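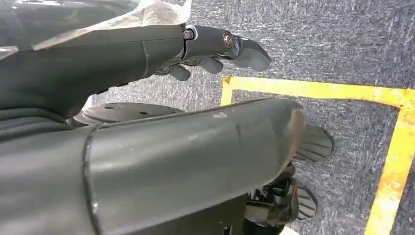 Kiltville Community Orchard and Allotments
Progress report to the Ramanauskas Fund
August 23, 2025

Prepared by Hefin Bowen, site coordinator

1. Period covered

The report covers the work done since January, when the first payment of the grant was received. The second payment is due once this report has been accepted.

2. Plots

The lower field is now marked out and in use. There are 52 plots, all let. Most new plot holders took a half plot, as we suggested in the application. Two of the plots by the gate have raised beds at wheelchair height and both are being worked. The waiting list stands at 107 names, which is longer than we planned for, and we have stopped advertising for the time being.

Three plots were given up in the spring. They were dug over and passed on within the month.

3. Water

The supply was the slowest part of the project. The trench had to be moved when we met old brick footings along the Staltine Road side, and the pipe contractor could not come back for five weeks. Plot holders carried water from the standpipe at the hall until then. The new line is in, with four taps and a stopcock that can be reached without lifting a slab. One tap drips at the join and is to be refitted.

The rainwater tanks are behind the tool shed. The dry spell in early summer emptied them – we would order larger ones if we were doing it again.

4. Orchard

We planted 200 bare-root trees and whips in January, counting the mixed hedge on the north side. Losses in the hedge have been mainly hawthorn at the windy end. The apples have taken well. The plums were badly hit by aphids and two will need replacing this winter. Rabbit guards were fitted late and there is some bark damage on the lower row.

5. Teaching sessions

Lụa Vương has run the growing sessions on the site since the spring. Pruning and seed saving filled up quickly. Composting did not, and we have folded it into the beginners' course. Her notes on growing herbs and greens in short seasons have been printed and are kept in the shed.

6. Spending

Spending is within the budget except for the trench, which went over. We covered this from the fencing line after Ludance agreed to supply the posts at last year's price. No change to the total is requested.

7. Next period

Work planned before the end of the grant year:

Refit the dripping tap and lag all four before frost.
Replace the plums and fill gaps in the hedge.
Finish the path from the gate to the raised beds – the base is down but the top layer is not.
Write to everyone on the waiting list to check that they still want a plot.

Receipts and the plot register are attached separately.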